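The **Trumport household survey** is a sample survey of income, spending and housing costs in the city of Trumport and the neighboring district of Eltberg. It is carried out every second year by the city statistics office, and its results are used to set the local poverty line, to decide who qualifies for rent support, and to follow changes in the gap between richer and poorer households.

## Background

Before the survey began, the city relied on national figures, which were published only for the region as a whole. Eltberg, a former mill district with low wages and low rents, was grouped with the much wealthier harbor side of Trumport, and the combined averages said little about either. A housing dispute in Eltberg led the city council to ask for separate local data, and a pilot round was held in 300 households.

The pilot had a high refusal rate. Many people were unwilling to state their income to an interviewer at the door, and the office later moved the income questions to a sealed paper form that could be handed back or mailed. This form is still offered, although most households now answer online.

## Method

The current sample is 2633 households, drawn from the address register and divided between Trumport and Eltberg. Eltberg is sampled more heavily than its population alone would require, so that its results can be published separately. Weights are applied afterward to correct for this.

Each household answers a main questionnaire and keeps a spending diary for 15 days. The diary covers food, transportation, clothing, fuel, medicine and small services. Rent, insurance and school fees are recorded in the main questionnaire, with the amount and the date of the last payment. Fieldwork starts in October and avoids the holiday weeks, when spending is unusually high.

Coding of the diaries was done by hand in the first rounds. It is now done with Nunix, a classification program that assigns each entry to a spending group. Entries that the program cannot place are passed to a clerk.

## Clothing and the reference basket

The poverty line is based on a reference basket of goods and services. Food makes up the largest part. Clothing is a smaller part and has been revised more often than any other, partly for the reason that secondhand purchases are difficult to price. In the present basket, everyday pants, shirts, underwear and shoes are priced separately for adults and children, and each item is given an expected life in months. The yearly cost is the price divided by that life.
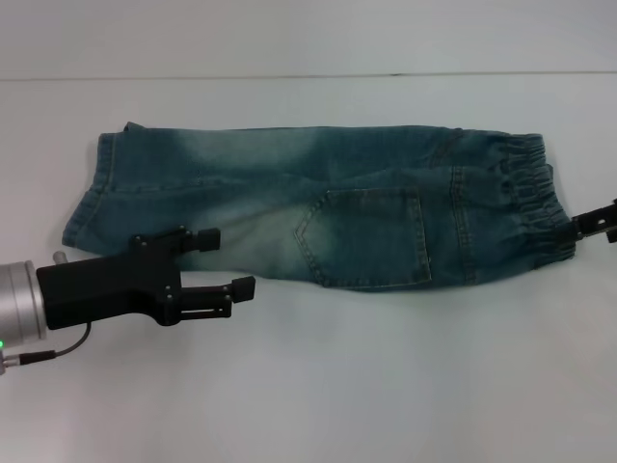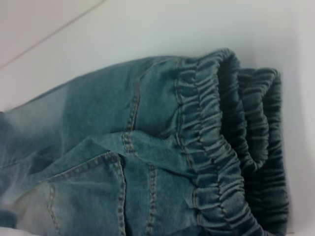

*Denim pants with a gathered elastic waistband.*

Prices are collected in stores and at the Saturday market in Eltberg. Until the last revision only new goods were counted. The basket now uses a mixed price for outerwear and pants, with new and used goods weighted according to what the diaries show. Underwear and shoes are still priced new.

## Results

The poverty line is set at 70 percent of the cost of the full basket for households that own their home outright, and at the full cost for all others. The survey has shown consistently higher poverty in Eltberg than in Trumport proper, but the difference has narrowed since the first full round. Most of the narrowing came from rising rents on the Trumport side – incomes in Eltberg changed little over the same period.

Spending inequality has been lower than income inequality in every round. Single-parent households and renters over retirement age are the two groups most often found below the line.

## Criticism

Tenant groups have argued that the survey misses people who live in informal sublets, who do not appear in the address register. The statistics office accepts that this group is undercounted and publishes a note to that effect with each set of tables.

The Oravec Institute, a private research body in Trumport, has questioned the lower threshold for homeowners, pointing out that older houses in Eltberg are expensive to heat and repair. It has proposed a separate allowance for maintenance. The city council discussed the proposal but left the threshold unchanged.

## See also

- Eltberg rent support program
- Cost of living
- Consumer basket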